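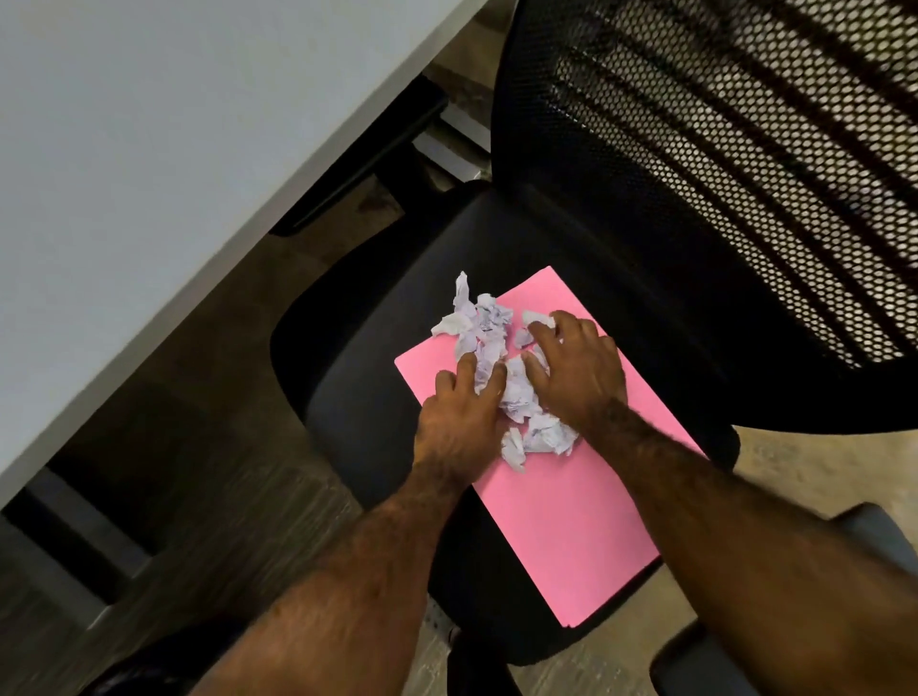
Clearing an office chair

Clearing an office chair is the removal of papers, folders and loose scraps that have been left on the seat of a desk chair. It is a small part of workstation tidying and is usually done before the user sits down, at the end of a shift, or ahead of floor cleaning. The term covers both paper worth keeping and waste paper, which are often found together.

Background

In offices with shared desks, the chair seat often serves as an extra shelf. It is close to the desk, it is flat, and papers placed on it are hard to overlook. Papers left on a seat are known informally as a chair drop. The practice is common where desktops must be left clear overnight, and in open-plan rooms where neighboring desks are separated only by low partitions or divider panels.

Sabina Karunaratne, writing in the Terkora handbook of office upkeep, divides seat items into "left for someone" and "left by someone." The first group includes folders, forms and signed sheets. The second includes scraps, wrappers and crumpled drafts. She advises treating any folder as belonging to the first group until it has been opened and checked.

Gathering loose scraps

Crumpled paper is awkward to lift from a chair by hand. Small pieces roll toward the gap between the seat and the backrest, and from there drop to the floor. A common method is to collect the scraps on a larger sheet of paper or card laid on the seat. The pile is pressed down with both hands to reduce its height, and the sheet is then folded up at the sides and carried to the bin or recycling box.

A brightly colored sheet is easier to see against a dark seat than a gray or black one. Stiff card holds its shape better when lifted, while ordinary paper folds more easily around the pile. Pieces that must stay private are normally taken to a locked bin or shredder and are not mixed with general recycling.

Handling folders

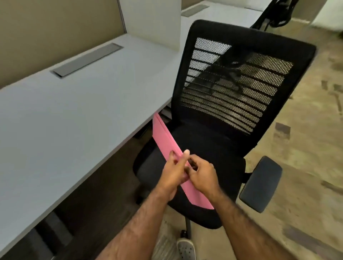 A pink folder held over the seat of a mesh-back office chair.

A folder is best lifted level with two hands, one on each side, so that loose sheets do not slide out of the open edges. If it is to stay at the workstation, it is moved to the desktop, usually near the front where it will be noticed. Folders that have no name on them are passed to a supervisor or placed in a shared tray.

Folder color may carry a meaning in some workplaces. At the Urora records office, pink is used for papers awaiting a second signature, and Jamshid Jafarzadeh's filing guide for the office lists 13 colors in all. Most offices use far fewer.

Chair and floor

Once the seat is clear, the cushion can be brushed or vacuumed. Mesh backrests collect dust in their holes and are cleaned with a soft brush or a vacuum cleaner on low power. The area below the desk is checked last. Light scraps tend to settle beside desk legs and under the chair base, and are easily missed in shadow.

The chair is then pushed in toward the desk. Arms and backrests should not be forced against the desk edge, where repeated contact wears both surfaces.

Workplace rules

The property firm Baloyi, which manages over 700 workstations at its Fosadside site, instructs evening cleaners to leave folders where they are and to remove only paper that is already in a bin. Staff are asked to clear their own seats by Tuesday evening, ahead of the weekly floor cleaning.

See also

Clean desk policy
Hot desking
Paper recycling
Task chair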